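Cuaderno de taller
Área de Gobierno Corporativo, grupo Borngate
Octubre, sábado, apertura de la entrada a las 9:15

Asunto: revisión del modelo de ficha biográfica para consejeros y alta dirección, y primer contraste con los expedientes de las filiales Plovum y Nordin.

Antecedentes. La Secretaría General solicitó en la entrada anterior que se unificara el formato con el que el grupo presenta a las personas que ocupan cargos ejecutivos y de supervisión. En la actualidad conviven tres plantillas: la del informe anual, la de la página corporativa y la que se remite a las entidades depositarias cuando se abre o modifica una cuenta institucional. Las tres contienen, en principio, los mismos datos. En la práctica difieren en el orden, en el tratamiento de los cargos anteriores y en la manera de citar distinciones recibidas.

El taller de hoy tiene por objeto fijar un texto base del que puedan extraerse las tres versiones sin redacción adicional. No se aborda la política de remuneraciones ni el régimen de incompatibilidades, que se tramitan por separado.

Material de partida. Se trabaja con los expedientes completos de la matriz, los de Plovum (gestión de activos) y los de Nordin (crédito a empresas). Los de Pornoleck, plataforma de pagos incorporada al perímetro de consolidación durante el ejercicio, se han recibido incompletos: faltan los certificados de aceptación del cargo y la relación de consejos externos. Se deja constancia y se solicita de nuevo por el canal ordinario. Hasta que lleguen, las fichas de Pornoleck quedan fuera del contraste, aunque la plantilla resultante deberá servir también para ellas.

Primera cuestión: fecha de nombramiento. Los expedientes emplean al menos cuatro criterios distintos. En unos casos consta la fecha del acuerdo del consejo; en otros, la de aceptación; en otros, la de inscripción registral; y en Nordin aparece con frecuencia la fecha de toma efectiva de funciones, que puede diferir varias semanas de las anteriores. Para el lector externo la diferencia carece de importancia la mayor parte de las veces, pero en la transición entre dos directores generales ha dado lugar a que ambos figuren como titulares durante un mismo periodo.

Criterio propuesto: en la ficha pública se hará constar la fecha de efectos del nombramiento según el acuerdo del consejo. La fecha de inscripción se conservará en el expediente interno. Cuando el nombramiento haya tenido carácter interino antes de ser definitivo, se indicarán los dos momentos en una sola frase. La fórmula «ocupa el cargo desde» se reservará para el nombramiento definitivo.

Queda abierto el caso de los consejeros reelegidos. La plantilla de la página corporativa menciona solo la primera designación; la del informe anual, también la última. Se propone mantener ambas en el texto base y permitir que la versión breve prescinda de la segunda.

Segunda cuestión: extensión. El límite acordado para la versión larga es de 3000 caracteres con espacios. La ficha más extensa de las revisadas esta mañana, correspondiente a la presidencia de Plovum, alcanza 2582 una vez suprimidas las repeticiones, de modo que el límite parece suficiente. La versión depositaria no necesita un máximo de caracteres, pero sí un orden fijo de campos, ya que las entidades receptoras la cotejan con sus propios formularios.

Se ha discutido si conviene fijar también una extensión mínima. La posición mayoritaria es que no. Una ficha breve de un consejero recién incorporado es preferible a una ficha alargada con generalidades sobre su visión estratégica o su compromiso con la excelencia. Se acuerda retirar del modelo el párrafo titulado «Filosofía de gestión», que figuraba en la plantilla de Nordin y que no aporta información verificable.

Tercera cuestión: reconocimientos y clasificaciones. Es el punto en el que se han encontrado más irregularidades. Varias fichas afirman que la persona ha recibido «amplio reconocimiento en el sector» sin citar la distinción, el otorgante ni el ejercicio. Otras enumeran premios concedidos a la entidad como si hubieran recaído en su primer ejecutivo. En un expediente de Plovum, una candidatura finalista se había convertido en galardón entre una edición del informe anual y la siguiente, sin que conste quién introdujo el cambio.

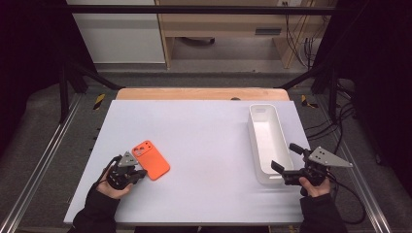
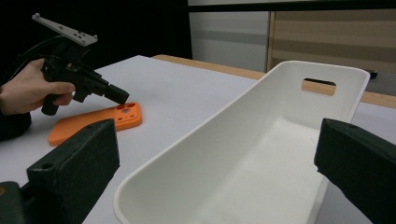 Criterio propuesto en materia de reconocimientos: solo se mencionarán distinciones concedidas a título personal, con denominación completa, entidad otorgante y año. Las recibidas por la sociedad se trasladarán al apartado institucional. Las candidaturas no se mencionarán. Las posiciones en clasificaciones de prensa económica podrán citarse durante los dos ejercicios siguientes a su publicación y se retirarán después de oficio. Si el premio está vinculado al patrocinio de un acto por parte del grupo, la referencia requerirá autorización previa de Cumplimiento Normativo.

La expresión «es considerado uno de los líderes del sector» y sus variantes se suprimen en todas las versiones. Lo mismo se aplica a «artífice de la transformación», que aparecía en dos fichas para describir una misma operación.

Cuarta cuestión: atribución de resultados. Relacionada con la anterior, pero de mayor alcance. Algunas fichas atribuyen al primer ejecutivo la evolución del margen, la reducción de la morosidad o la entrada en un nuevo mercado. El equipo jurídico advierte de que una afirmación de ese tipo en un documento dirigido a inversores puede leerse como información sobre rendimiento y, por tanto, exigir el mismo respaldo que las cifras de las cuentas anuales. Se propone que la ficha describa responsabilidades y periodos, y que los resultados se remitan al informe de gestión mediante una referencia general.

Se probó la redacción con la ficha de la dirección general de Nordin. Texto anterior: «Bajo su liderazgo, la entidad se convirtió en referente del crédito a empresas medianas». Texto propuesto: «Dirigió el área de crédito a empresas medianas antes de asumir la dirección general». El segundo es más seco y ha suscitado alguna reserva en Comunicación. Se mantiene, con la salvedad de que la página corporativa podrá incorporar una frase introductoria aprobada caso por caso.

Quinta cuestión: trayectoria anterior al grupo. Se recogerán los cargos desempeñados en los últimos quince años y, con anterioridad, únicamente los de nivel directivo. Los nombres de las entidades se citarán tal como se denominaban en el momento del desempeño, con la denominación actual entre paréntesis cuando haya mediado fusión o cambio de marca. En los expedientes de Nordin se había optado por lo contrario y hay que revertirlo a mano.

Los consejos de entidades sin ánimo de lucro, patronatos y órganos asesores universitarios se agruparán en una línea final. La versión depositaria los incluirá también, aunque sean no remunerados.

Contraste práctico. Entre las 11:00 y las 13:30 se aplicó el modelo provisional a 30 expedientes, repartidos entre la matriz, Plovum y Nordin. En 6 de ellos no fue posible completar la ficha con la documentación disponible. Motivos: discrepancia entre acuerdo y certificado de aceptación, ausencia de la declaración anual de otros cargos y, en un caso, dos versiones firmadas del mismo currículo con titulaciones distintas. Este último se remite a Secretaría General sin valoración por nuestra parte y la ficha publicada queda en revisión hasta que haya respuesta.

En el resto, el modelo funciona, con observaciones menores:

El campo «formación» admite hoy texto libre y se ha llenado de cursos breves de escuelas de negocios. Se limitará a titulaciones oficiales y programas de duración superior a un curso académico.

El tratamiento de cortesía es irregular. Se suprime en las tres versiones. Las fichas comenzarán por nombre y apellidos, seguidos del cargo.

La edad figura en unas fichas y en otras no. Se elimina de la versión web y se mantiene en el informe anual mediante el año de nacimiento.

Los cargos en inglés se traducen, salvo cuando la denominación estatutaria esté en ese idioma. Pornoleck tiene estatutos bilingües; habrá que consultar cuál de las versiones prevalece.

Versionado. Cada ficha llevará al pie, en el expediente interno, el mes de la última comprobación y el área responsable. No se publicará. La actualización será semestral, con revisión extraordinaria en caso de nombramiento, cese, reelección o modificación de funciones. Ante un cese, la ficha se retirará de la página el mismo día en que surta efectos, sin esperar a la revisión siguiente. El archivo histórico conservará la última versión publicada.

Se ha planteado si las fichas en inglés deben traducirse desde el texto base o desde la versión web. Por coherencia, desde el texto base. El retraso actual de las traducciones es de casi un trimestre en Plovum, donde un director cesado seguía apareciendo en la versión inglesa al comenzar la sesión. La corrección se ha solicitado a las 12:10 y está pendiente de confirmación.

Pendiente para la próxima entrada:

Redacción definitiva del apartado de reconocimientos, con las observaciones de Cumplimiento Normativo.
Documentación de Pornoleck.
Decisión sobre los consejeros dominicales: si debe constar en la ficha el accionista al que representan o basta con la remisión al informe de gobierno.
Orden de campos de la versión depositaria. Nordin ha pedido conservar el suyo hasta el cierre del ejercicio.
Confirmación de la baja en la página inglesa de Plovum.

Cierre de la entrada a las 14:05. Modelo provisional guardado en la carpeta común del área; la versión anterior no se ha borrado.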